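Bedside drawer, finally

Quick one tonight as I've got a wash to hang and it's gone ten already.

So the drawer. The one by the bed in the spare room that hasn't shut properly since we moved to Whitlock. I gave myself 30 minutes. Kettle on, radio on, everything out on the bed. No sorting as you go, that's my rule, if I sort as I go I end up reading old receipts for half an hour and nothing gets done.

Things I own far too many of: tissues. Packets of them. Every coat, every bag, and now the drawer as well. I buy them when I've got a cold and then the cold goes and they get shoved somewhere. Also tape. I bought tape in December for parcels becuase I could not find the tape.
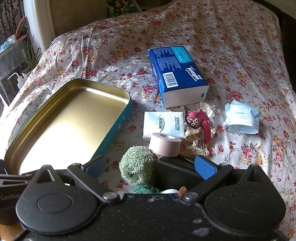 Anyway I'd been meaning to buy one of those drawer divider sets. Clutero do one, and I had it in the basket twice, but it's 29 quid plus postage and it wouldn't have fitted, our drawers are an odd depth. Old chest, came from the house clearance place in Pistville, weighs a ton. So I used a biscuit tin instead. Free. Biscuits long gone.

A tin is good for this. Rounded corners so it doesn't catch on the drawer lining, you can lift the whole lot out in one go, and the lid does as a second tray if you've got the width. I have not got the width. Well I have if I turn it sideways, but then the charger doesn't go in. Will think about that.

What I decided, more or less:

Tissues in the tin, the small packets anyway. Big soft pack next to it.
Tape goes to the kitchen where the scissors live.
Crocheted scrubber, why was this in a bedroom. To the sink. It's a nice one too, I've been using a horrible old sponge all this time.
Soft toys on the shelf. Not in a drawer, they get squashed and look sad.
Straps. I have no idea what half the straps belong to. Keeping them till summer and then they go.

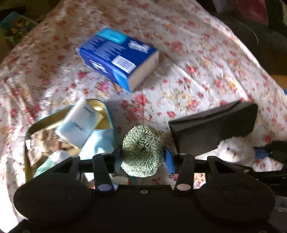 The Jultness method (someone mentioned it under my last post, thank you) says you're meant to hold on to 40 things per room and no more. I tried it with the bathroom and gave up at the hair grips. Does a packet of hair grips count as one? If it does then fine, I'm a minimalist. For a drawer I don't think you need a number. If it shuts it's fine.

And it shuts! With a bit of a shove on the left, but that's the runner, it was like that when we got it. A candle stub rubbed along the wood helps, must do that at the weekend. Used to do it on my nan's sideboard and it ran like a dream after.

Went over my 30 minutes, obviously. Tea went cold. There's still a carrier bag on the landing with 6 odd socks and a load of leads in it which I'm not talking about yet.

Next is the hall cupboard. I opened the door earlier, had a look, shut it again. If anyone has a good way of storing wrapping paper that dosen't involve buying a special bag then please tell me in the comments. Mine's standing in a bucket at the moment and every time I get the hoover out the whole lot goes over.

Right, washing.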